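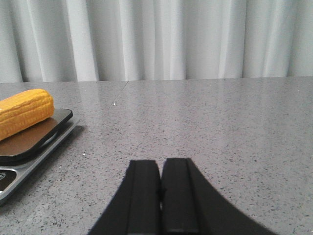

Ermira Pavlović
Does a recipe's "corn on the cob, 10 oz" mean weighed with the husk on or off?

Stavros Stoyanova
Husk off, unless the recipe says otherwise. I doubt most writers weighed anything, so don't chase the last ounce. Zero the scale first.

Uriel Ponce
Off, sure, but then is it the whole cob or just kernels? You can't eat the core. I'd want to see who tested that recipe before trusting 10 oz of anything.

Mirjana Vukčević
I just use 2 ears.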